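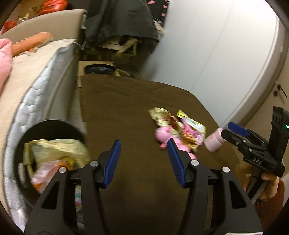
Imprimir | Enviar por e-mail

Boas práticas com garras manuais na arrumação de mesas

As regras abaixo valem para tarefas domésticas de recolha com garras de dois dedos operadas à mão: embalagens vazias, copos pequenos, brinquedos, papel. Foram revistas em março por Nayeli Ticona e Heriberto Valderrama, da oficina Mindelov.

Preparação

Fixar a toalha da mesa antes de começar. Tecido solto é arrastado pelos dedos e desloca os objetos. Colocar o caixote do lixo ao alcance do braço, do lado oposto ao monte a recolher. Verificar o aperto dos parafusos das articulações e limpar as almofadas com pano húmido, sem solvente. Gordura de embalagens de snacks nas ranhuras reduz a aderência.

Aproximação

Abrir os dedos por completo a 30 cm do objeto. Fechar só depois de as duas almofadas estarem à mesma altura. Com duas garras, uma permanece parada enquanto a outra entra no monte.

Preensão

Película plástica: agarrar pela dobra mais espessa. Pegar numa embalagem de cada vez. Copos leves: segurar pelo corpo, com pressão mínima; se a parede ceder, abrir e repetir. Brinquedos pequenos separam-se do lixo antes da recolha e não passam por cima do caixote.

Descarga

Baixar a garra até à borda do caixote e abrir devagar. Película com carga estática fica presa à almofada; tocar com ela na borda interior. Esvaziar o caixote quando o conteúdo chegar a 5 cm do topo.

Segurança

Dedos da mão livre fora do espaço entre as almofadas. Mangas largas dobradas ou presas acima do pulso. Pausa ao fim de 30 minutos de trabalho contínuo. Garras acima de 230 g exigem apoio do cotovelo em tarefas repetidas.

Manutenção

Às sextas-feiras, retirar resíduos das articulações com pincel seco. Almofadas com ranhuras gastas trocam-se aos pares.

Imprimir | Enviar por e-mail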